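Recount confirms Lucero win in Stondon by-election

Hortensia Lucero has been confirmed as the next member for Stondon after a full recount of ballots from Saturday's by-election widened her lead slightly over the Gendon Alliance candidate.

The electoral office declared the result shortly after 4 pm, giving Ms Lucero, who ran as an independent, a final margin of 338 votes. Her lead stood at 332 when the initial count closed, a difference of 6 votes that officials attributed to ballots placed in the wrong bundle at the Mivport North polling place.

The by-election was called in February following the resignation of the former member, who had held the seat for three terms. Four candidates nominated. The Alliance had been widely expected to retain the electorate, which takes in the port suburbs of Mivport, the town of Stondon and the farming districts along the Khổng Road.

Under the electoral rules a recount may be requested by any candidate who finishes within two percentage points of the winner. The Alliance lodged its request on the night of the count and had scrutineers present throughout. A party spokesman said the Alliance accepted the outcome and would not petition the court of disputed returns.

"The recount was conducted properly and the voters of Stondon have made their decision," the spokesman said. "We congratulate Ms Lucero and thank our supporters for their efforts over a short and demanding campaign."

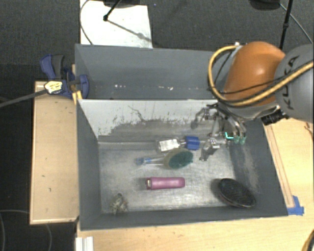

A KUKA robot arm fitted with a metallic gripper, over a pair of grey bins.

Ms Lucero campaigned on training places for young workers, the future of port employment and the reopening of the Stondon rail platform. She has said she will consider each government bill on its merits and has ruled out a formal agreement with either major party before the budget is brought down.

Speaking outside the Stondon civic centre, she said her first priority would be to seek a meeting with the transport minister.

"People in this electorate have waited a long time for a straight answer on the rail platform," Ms Lucero said. "I intend to ask for one in writing."

Postal voting was heavier than at the general election, with 1,035 postal ballots admitted to the count. Ms Lucero won a clear majority of them, as well as leading at all 3 polling places in Mivport. The Alliance finished ahead in Stondon itself and across most of the rural booths, where its vote held close to general election levels.

The government's numbers in the chamber are not affected by the result — the seat was held by the opposition — but the crossbench will grow by one. Ms Lucero is expected to be sworn in when parliament resumes, and will deliver her first speech later in the same sitting.

The electoral office will publish booth-by-booth figures once the writ has been returned. Electors who were enrolled but did not vote will receive a notice by mail and will have 21 days to respond.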